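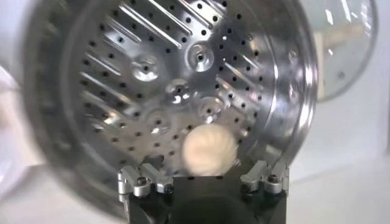
What does the laundry set cover?
The set covers the loading, unloading and inspection of front-loading washing machines in shared laundry rooms, together with the sorting and folding carried out beside them.

Name and maintenance
The Jillen Laundry Set is maintained by the Gurkovley Household Archive. Corrections are reviewed every January and entered in the change log. Earlier releases remain available on request.

Contents
The current release holds 1,488 entries from 42 laundry rooms. Of these, 814 concern loading and unloading, 257 concern the inside of the drum, and the remainder concern sorting and folding. Each entry consists of one picture and one line in the index file.

Index fields
room: short code of the laundry room
task: load, unload, inspect, sort or fold
part: drum, door, seal, drawer or work surface
load_type: bedding, towels, clothing, small items, mixed or unknown
note: free text, may be blank

Terms used
"Drum" means the rotating metal tub, including its back wall and perforated sides. "Rib" means any raised ridge in the drum wall. "Seal" means the flexible ring at the door opening and is always entered separately from the drum. Small single articles are entered under "small items" whatever their material. Where the material of an article cannot be established, the note field is left blank.

Known limitations
Top-loading machines are not included. Polished drums reflect strongly, and annotators disagreed most often on whether a bright streak was a rib or a reflection. Such entries carry the word "glare" in the note field. Rooms in the Priedītis building are overrepresented in the folding entries. Dryers were entered as washing machines in the first release; this was corrected in the second.

Use
The set may be used for teaching and research. Redistribution requires written permission from the Archive. Publications should cite the set by its full name and release number. The companion set on kitchen storage is issued separately under the name Drondeo.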